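Ticket 968: Kendeck label printer prints everything twice, then sulks
3 min read
Opened Friday, February 24, 2023. Status: closed, grudgingly.
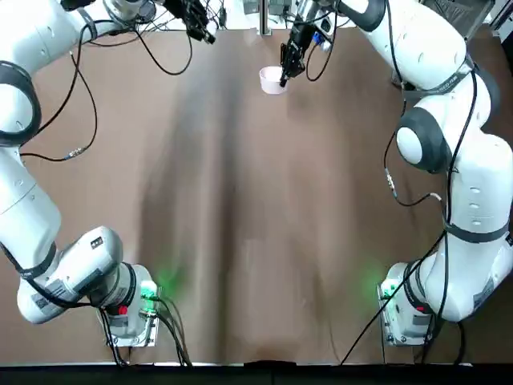
The Kendeck in the post room began doubling every label after the Lukel update. Restarting it changed nothing. Clearing the queue got us one single label, then back to pairs. I tried the spare roll and stuck the surplus on whatever would hold still. They cling nicely to a small white cup and badly to a brown tabletop with a dark smudged band down the middle, so bench tests now go on cups.

Update 1: Grernilau support asked if it was plugged in. It was.

Update 2: Swapped the cable. Still twins. Support sent a link to the page I had quoted to them.

Update 3: Found it. The update set "copies" to 2 in the driver and again hid the setting under Advanced > Other > Other. Set to 1, printed 5 labels, got 5.

To do: tell the Chukwu office, who have the same model and have been cutting their rolls in half. Check again after the July update.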